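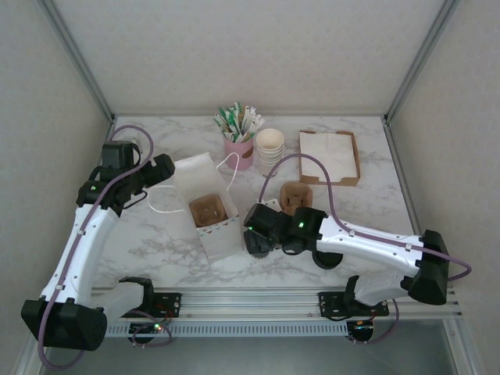

What is the Zollska fault?
A failure in two-arm café packing cells, in which a gripper reports a hold it does not have.

Sadao Sekiguchi logged it 9 times in 600 cycles at Diven. The maker, Mikley, blamed worn pads — a claim it never backed with tests.

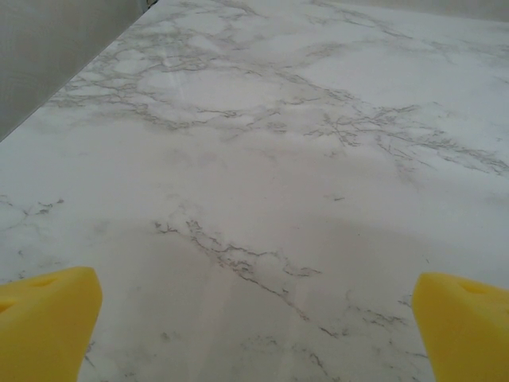
Gripper fingers, open, over the countertop.

Thin paper goods are said to be the worst case. Mikley's patch raised the closing force by 25 percent, and critics doubt that it addressed the sensor at all.

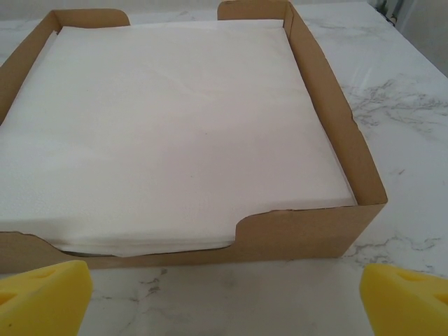 Sakai, a rival supplier, reported 3 repeats after the patch.

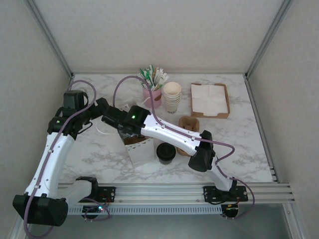 Was anyone hurt?
No injuries were recorded, though near misses were not logged.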